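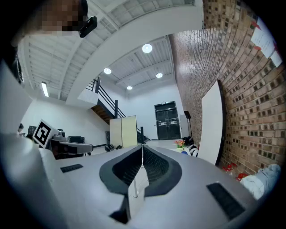
Skisavness Project: Working Group on Hand-Guided Demonstration
Minutes of the meeting held 5th April
Chair: Olga Cabello

1. Minutes of the previous meeting
The February minutes were approved without change.

2. Progress of recording
The Chair reported that 175 demonstrations made with the hand-held gripper had been accepted. A further 36 were set aside owing to lost tracking and will be repeated. Members agreed that operators shall close the fingers fully before each recording begins.

3. Remote control
Loseo asked whether the arm should also be taught by remote control. Calvo noted that remote sessions take longer but record the joint positions directly. It was resolved to hold three remote sessions and compare the results at the next meeting.
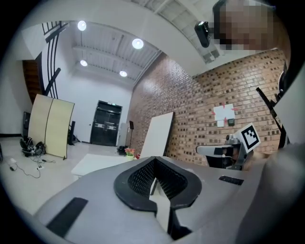
Hand-held gripper in the recording room, with the robotic arm and its printed marker at right.

4. Markers
Konau advised that marker positions must be measured again whenever the arm is moved. The measurements are to be entered in the session log. Agreed.

5. Actions
Calvo to prepare the remote control schedule.
Konau to circulate the revised calibration sheet.
The Chair to confirm operator hours with Loseo.

The date of the next meeting will be sent to members in writing.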